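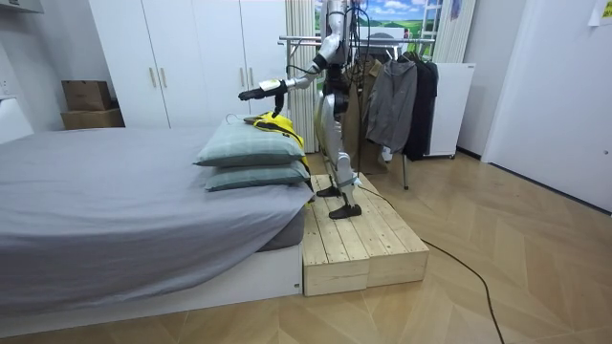
자주 묻는 질문: 유니폼 빨래와 보관 편

안녕하세요, 동네 배드민턴 모임 '브루메로(Brumero)'에서 유니폼 담당을 맡고 있는 사람입니다. 단톡방에 똑같은 질문이 자꾸 올라와서 아예 한 페이지에 모아 봤어요. 제가 세탁 전문가는 아니고요, 그냥 빨래를 많이 해 본 사람의 답이라고 생각해 주세요 ㅎㅎ

새 유니폼, 첫 빨래는 어떻게 하나요?

찬물에 단독으로요! 처음 두 번은 꼭 혼자 빨아 주세요. 저는 첫해에 그냥 흰 수건이랑 같이 돌렸다가 수건이 전부 레몬색이 됐어요. 그 수건 지금도 걸레로 잘 쓰고 있습니다. 세 번째부터는 비슷한 색끼리 모아서 돌려도 괜찮았어요.

섬유유연제 넣어도 되나요?

저는 안 넣어요. 기능성 원단은 유연제를 쓰면 땀 흡수가 떨어진다고 하더라고요. 향이 아쉬우면 차라리 세제를 향 있는 걸로 바꿔 보세요. 세제 양은 평소보다 조금 적게 잡으시고요. 많이 넣는다고 냄새가 더 빠지지는 않더라고요.

땀 냄새가 안 빠져요. 버려야 하나요?

아뇨아뇨, 버리기 전에 한 번만 담가 보세요. 미지근한 물에 산소계 표백제를 조금 풀고 15분 담갔다가 평소처럼 돌리면 웬만한 건 해결돼요. 뜨거운 물은 등번호가 들뜰 수 있으니 참아 주시고요. 제일 중요한 건 가방에서 바로 꺼내는 거예요. 수요일 저녁 운동 끝나고 가방째 현관에 던져두시는 분들, 저도 그 마음 압니다만... 제발 꺼내만 놓으세요.

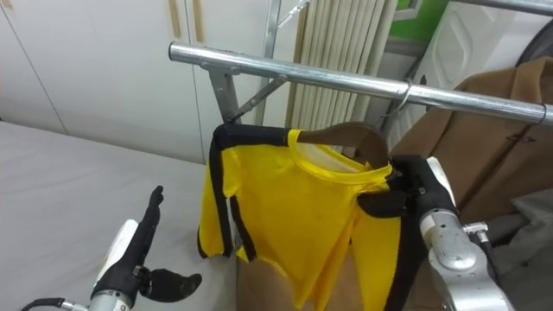 옷걸이는 아무거나 써도 되나요?

세탁소 철사 옷걸이만 피하면 돼요. 어깨에 뿔이 생기거든요. 저는 어깨 쪽이 둥근 나무 옷걸이를 좋아해요. 걸 때는 목으로 쑤셔 넣지 말고 밑단 쪽에서 넣어 주세요. 목둘레가 늘어나면 되돌릴 방법이 없더라고요 ㅠㅠ 젖은 옷은 나무 말고 플라스틱 옷걸이에 말렸다가, 다 마르면 옮겨 거세요.

건조기 돌려도 돼요?

라벨부터 봐 주세요. 저희가 맞춘 후테테티(Hutetetti) 원단은 건조기 금지예요. 작년에 한 분이 고온으로 돌리셨다가 등번호가 쩍쩍 갈라졌어요. 그늘에 뒤집어서 널면 하룻밤이면 마릅니다.

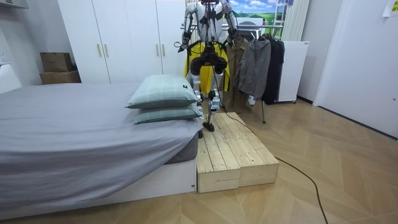
아 그리고 장마철에는 선풍기를 옷 쪽으로 틀어 두세요. 제습기가 있으면 더 좋고요. 옷 사이를 손바닥 하나 정도 띄워 놓으면 꿉꿉한 냄새가 훨씬 덜해요. 저는 이걸 알고 나서 여름에 같은 옷을 두 번 빠는 일이 없어졌어요!

다림질은요?

웬만하면 하지 마세요. 꼭 해야겠으면 뒤집어서, 얇은 천을 덧대고, 제일 낮은 온도로요. 번호나 로고 위로는 절대 지나가지 마시고요. 급할 때는 샤워하고 난 욕실에 잠깐 걸어 두기만 해도 주름이 꽤 펴져요.

시즌 끝나면 어떻게 보관하나요?

깨끗이 빨아서 바싹 말린 다음 접어서 넣어요. 땀이 남은 채로 넣으면 봄에 누런 얼룩이랑 만나게 됩니다. 비닐 커버는 벗기고 부직포 커버로 바꿔 주세요. 자리가 없으면 등번호가 접히지 않게 세 칸으로 접으시고요.

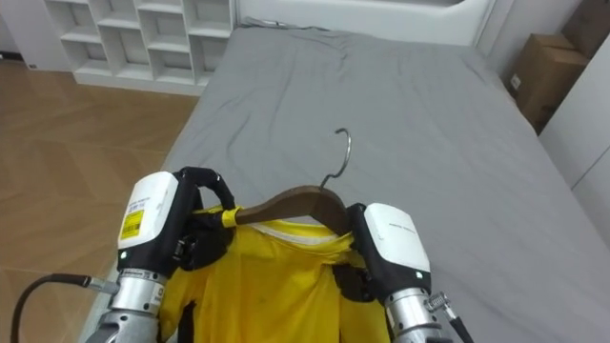
나무 옷걸이에 건 노란색 셔츠

사이즈 교환은 언제까지 돼요?

한 번도 안 빤 옷이면 10월 안에 저한테 말씀해 주세요. 업체인 노르네상스(Nornesance)에서 그때까지만 받아 준대요. 이미 빠셨다면 회원끼리 바꾸는 수밖에 없어요. 단톡방 공지에 교환 희망 댓글 달아 주시면 제가 짝을 찾아볼게요. 라지 구하시는 분이 은근 많습니다!

여기 없는 질문은요?

댓글로 남겨 주세요. 답은 주로 밤에 달아요. 얼룩 질문은 뭘 흘렸는지도 같이 적어 주시면 좋겠어요. 커피랑 떡볶이 국물은 지우는 방법이 완전히 다르거든요.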